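Irov publie les résultats de sa campagne comparative de préhenseurs, de caméras et de contrôleurs pour robots mobiles d'intérieur

Quatre préhenseurs, trois caméras et deux contrôleurs ont été essayés en simulation puis sur banc. Le rapport complet est disponible sur demande à partir de juillet.

Irov, bureau d'essais spécialisé dans la robotique de service, annonce la fin d'une campagne de comparaison menée pour le compte de l'intégrateur Sepúlveda. L'objectif était de choisir l'équipement d'un robot mobile chargé de ramasser et de ranger de petits objets dans des logements meublés. Les essais ont porté sur quatre préhenseurs, trois caméras embarquées et deux contrôleurs, dont le Zidard, développé en interne par Irov.

La campagne totalise 1286 essais. Une première série s'est déroulée entièrement en simulation, dans l'environnement Ukdale, qui reproduit des pièces d'habitation avec leur mobilier. Une seconde série, de 257 essais, a été réalisée sur banc avec les mêmes catégories d'objets.

Un protocole commun à tous les équipements

Chaque combinaison a reçu les mêmes consignes : franchir une porte, repérer un objet posé sur un meuble, s'en approcher, le saisir et le déposer dans un bac. Le point de départ est placé hors de la pièce, dans un passage ou un couloir. Le robot ne connaît pas à l'avance la position de l'objet et dispose uniquement du plan des murs.

« Beaucoup de comparatifs commencent devant la table, avec l'objet déjà dans le champ, explique Elli Kemppainen, responsable des essais chez Irov. Nous voulions mesurer aussi ce qui se passe avant la saisie, parce que c'est là que le choix de la caméra pèse le plus. »

Les objets retenus sont de faible épaisseur : petits emballages, stylos, cartes, couverts. Ils sont posés sur des assises de canapé, des étagères et des tables basses. Les pièces simulées varient par la couleur des murs, la clarté du sol et l'écart de luminosité entre le passage et la pièce.

Vue depuis le passage dans l'environnement simulé : deux petits objets se trouvent sur l'assise du canapé noir, au-delà de la porte. Le sol de la pièce est nettement plus clair que le passage.

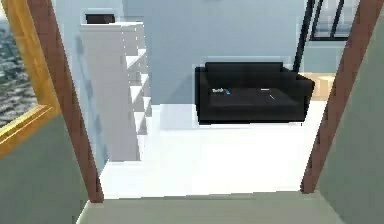 Caméras : l'exposition avant la résolution

Les trois caméras ont été jugées sur la détection de l'objet depuis le seuil, puis à mi-distance. La caméra à plus haute résolution n'a pas obtenu le meilleur résultat. Dans les pièces à sol blanc, son réglage automatique d'exposition a souvent réagi trop tard au passage de la porte, et le robot a dû s'arrêter avant de reprendre sa recherche. La caméra à grande plage dynamique, de résolution moyenne, a repéré l'objet plus tôt dans la majorité des cas. Les objets fins et clairs sur fond sombre ont été bien détectés par les trois modèles. Les objets clairs sur étagère blanche restent difficiles pour tous.

Préhenseurs : avantage aux doigts souples sur les assises

Deux pinces parallèles, une pince à doigts souples et une ventouse ont été comparées. La pince à doigts souples arrive en tête sur les surfaces rembourrées, où le contact avec le coussin ne l'empêche pas de se refermer. La ventouse donne de bons résultats sur les emballages plats et lisses mais échoue sur les stylos et les couverts. Les deux pinces parallèles sont proches l'une de l'autre ; la plus étroite passe mieux entre les tablettes d'étagère.

Sur les 438 essais consacrés aux objets minces, les échecs viennent surtout d'une erreur de hauteur à l'approche — quelques millimètres suffisent. Le type de préhenseur n'explique qu'une partie des écarts.

Contrôleurs : deux comportements différents

Le Zidard corrige la trajectoire en continu jusqu'au contact. Le second contrôleur, fourni par Sepúlveda, calcule l'approche une fois puis l'exécute. Il est plus rapide lorsque l'objet a été bien localisé, et moins tolérant dans le cas contraire. Irov étant l'éditeur de l'un des deux produits comparés, les 104 essais qui les opposent directement ont été dépouillés par l'équipe de Sepúlveda.

Suite du projet

Sepúlveda a retenu pour son prototype la pince à doigts souples, la caméra à grande plage dynamique et le contrôleur Zidard. Une nouvelle série d'essais sur banc portera sur les étagères claires et sur les objets partiellement cachés par un coussin. Les scènes Ukdale utilisées pendant la campagne seront remises aux partenaires du projet avec le rapport.

À propos d'Irov

Irov réalise des essais comparatifs de bras, de préhenseurs, de capteurs et de contrôleurs pour les fabricants et les intégrateurs de robots de service.

Contact presse : Elli Kemppainen, responsable des essais, Irov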